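Karkilero backdrop stand and paper roll: review
Reviewed by Taner Yalçınkaya, 2nd April

I shoot still life and the odd portrait in a rented room with a low ceiling, and for years I taped my backgrounds to the wall. The tape took the paint with it in the end, so last July I bought the Karkilero stand, the smaller of the two they make, along with a roll of their grey paper. I have used it for 16 shoots now, most of them on a series about kitchens and the people who used to cook in them.

The stand comes as two uprights, a crossbar in four sections and a bag. The sections push together and lock with a small sprung button. Putting it up alone is possible but awkward. I set both uprights to their lowest height, hang the bar, then raise one side a little, walk round and raise the other. With a helper it is quick.

The clamps on the uprights are good. They grip without being forced and I have had no slipping. The feet are less good. They spread wide, which keeps the stand steady but puts one leg exactly where I want a light, and the rubber caps come off when you drag it. I have lost one already. Zerkunine sell spares that fit, although you have to buy a set.

The crossbar bends with a full roll on it. It is slight and doesn't matter for a head and shoulders, but on a full-length picture I could see a shallow ripple in the paper, lower left, and had to retouch it in 28 files. A half-used roll hangs flat. If you work mainly with fabric you will probably never notice, and I hung a heavy patterned curtain on it for two self-portraits with no trouble at all.

The paper itself is a neutral grey with very little shine. It takes coloured gel well – a deep red went on evenly from corner to corner – and it cuts cleanly with an ordinary knife. It marks easily under shoes, so expect to trim the end after each sitter.

I used a Bondarchuk stand at college and it was stiffer, with a one-piece bar that would not go in my car. The Flesuvik one I borrowed last year was lighter than this and I did not trust it near glass.

The bag is thin and the zip has started to go. Everything else looks likely to last. For a small room and paper up to medium width I would buy it again. For full-length work, look at the larger model or keep your rolls short.

Score: 30 out of 40

Recent reviews
Zerkunine folding reflector
Flesuvik tabletop light tent
Bondarchuk tripod head, second version
Cotton or paper? Backgrounds for portraits
Storing prints flat in a small flat
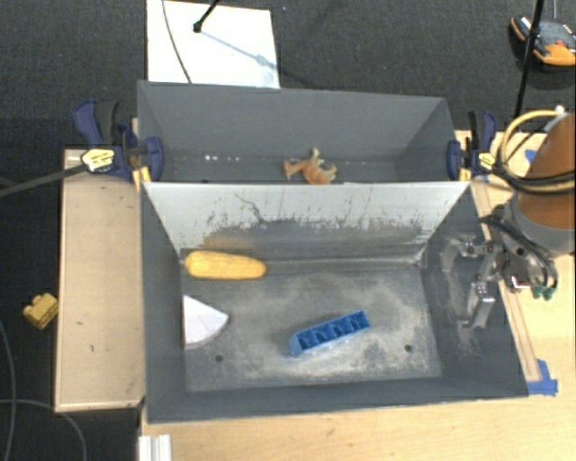 Yellow corn, a white wedge and a blue block in a grey bin.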